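Handheld gripper demos for wiping: does the marker cube approach hold up?

callgate_rig
Posted Wednesday, May 13, 2020

We've been collecting two-handed demos with a cloth and a whiteboard, no robot involved. Each gripper carries a marker cube and we recover its pose from that.

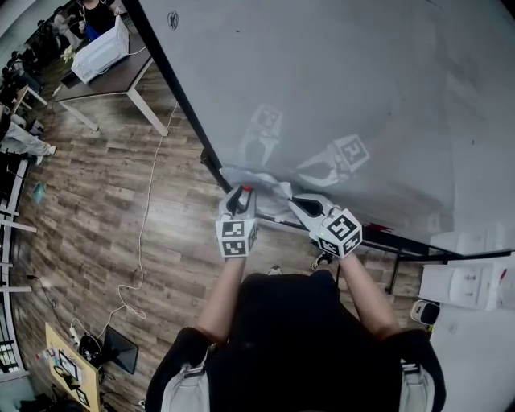

tnorb replied:
What's your dropout rate? When we tried cubes on the Cidum arm dataset we lost pose every time the wrist rolled past a corner, and the policy learned the gaps.

callgate_rig replied:
We kept 729 demos out of 1433. Most of the rejects were pose loss on one side, usually the left. Gaps of up to 22 frames get interpolated, anything longer is thrown out.

smallgain replied:
Throwing out half your data is not a small thing. The rejects are probably the hard wipes, low on the board with the wrists turned in. You end up training on easy ones.

tnorb replied:
Agree with smallgain. Also glossy boards reflect the cubes. Did you check for mirrored detections?

callgate_rig replied:
Yes, we reject any pose that lands behind the board plane. It works if the plane fit is good. On the bias — fair, I haven't split rejects by board height yet.

dmk_loop replied:
I don't see the problem. We trained on 400 demos filtered the same way with the Smits code and it wiped low areas fine.

smallgain replied:
Fine by what measure? Post the split first.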